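Why Does a Small Room Look Bigger with a Mirror?
By Danilo Buenaventura

Maybe you have visited a friend and thought, "Wow, this room is big!" Then you walked to the end of it and there was a mirror on the wall. The room was small. Your eyes were tricked a little bit, and the person who decorated the room wanted it like this.

How does the trick work?

To see a thing, you need light. The light comes from the lamp or the window, it hits the thing, and it bounces into your eyes. Most things are rough if you look very closely, even paper and painted walls. When light hits them, it bounces in all directions, like a ball on a road with many stones.

A mirror is very smooth. Light bounces from it in a neat way, like a ball on a flat gym floor. If the light comes in with a slant, it goes out with the same slant on the other side. Your brain does not know about the bounce. It believes that light always travels in a straight line, so it thinks the chair in the mirror is standing behind the wall.

If you stand 3 feet in front of a mirror, your picture seems to be 3 feet behind it. So between you and your picture there are 6 feet of space, but half of this space is not real!

What is inside a mirror?

The mirror in your bedroom is mostly glass. On the back of the glass there is a very thin coat of metal, often silver or aluminum. It is the metal that does the bouncing. The glass keeps the metal flat and safe. Behind the metal there is a coat of paint, so it does not get scratched.

A long time ago people polished stone or metal to see their faces. These mirrors were small and dark, and large glass mirrors were very expensive. Only rich families had them. In my aunt's house there is a round one that was made over 190 years ago. It has brown spots near the edge, where the air got to the silver. She will not let anybody fix it.

Where do decorators put mirrors?

Very often they put one across from a window. The mirror catches the daylight and sends it back into the room, so dark corners get brighter. In a narrow hallway they hang it on the long wall, and the hallway seems wider. Behind a lamp is also a good place, because then you see 2 lamps and pay for only one.

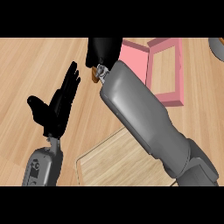

But be careful what the mirror is looking at. If it is across from a nice plant, you get two nice plants. If it is across from a pile of dirty socks, you get two piles. Before you hang a mirror, ask somebody to hold it up while you sit in your favorite seat. What you see in it now is what you will see every day.

Try it at home

You need a small mirror, a flashlight and a dark room. Ask a grown-up before you take a mirror from the wall, and do not carry a large one alone.

Put the mirror flat on a table. Shine the flashlight on it with a slant, and look for the bright spot on the wall or the ceiling. Now make the slant bigger or smaller. Where does the spot go? After this, put a sheet of white paper over the mirror and shine again. The sharp spot is gone, and the light from the paper is soft and spread out.

Keep the flashlight away from eyes, also in the mirror. Light that has bounced is still bright.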